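Katon Garden Edging Guide
Section 4: Laying the first two courses 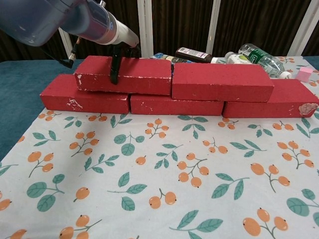
Giorgia Gatti wrote to us after the April edition that the old text told her to begin from the corner, and that her wall came out crooked by the time she reached the gate. She asked for the string to be mentioned before the bricks. We have changed the order of the steps as she proposed.

Before you start

The trench must be finished and the sand bed pressed (see Section 3). The string of the Bistell line set should be at hand, together with a rubber mallet and a level of at least 300 mm. If it rained in the night, let the sand drain first.

1. Put one peg at each end of the trench and stretch the string between them. The string shows the front face of the wall, so it should run along the side that you will look at from the garden.

2. Place all bricks of the bottom course without mortar. Leave a gap of one finger between them. Stand back and look along the string.

3. If the last brick does not fit, move the pegs a little. It is easier than cutting.

4. Take up the bricks, spread the mortar, and put them back one after another. Tap each one with the mallet until the level is quiet in both directions.

Note: The mortar mix Gredthorpe 356 stays soft for less time in hot weather. Prepare only as much as you can use for one course.

5. Begin the second course with the middle of the brick over the joint below. Every joint in the upper course must stand over a whole brick — this is what holds the wall together.

6. Press the brick down by hand and slide it slightly toward its neighbor. Mortar will come out at the front. Leave it for a few minutes, then remove it with the edge of the trowel.

7. Check the second course against the string. For this you have to raise the string on both pegs by the same height.

Caution: Wet mortar burns the skin. Wear gloves, also for small repairs. If it gets into the eye, rinse with plenty of water and see a doctor.

Caution: Do not step on the edging before the mortar is hard. Children like to walk on it, so a board or a rope is useful during this time.

For a curved bed use the short Nugroho bricks and follow Section 6 — the string cannot be used there.

Text revised 2020-07-12.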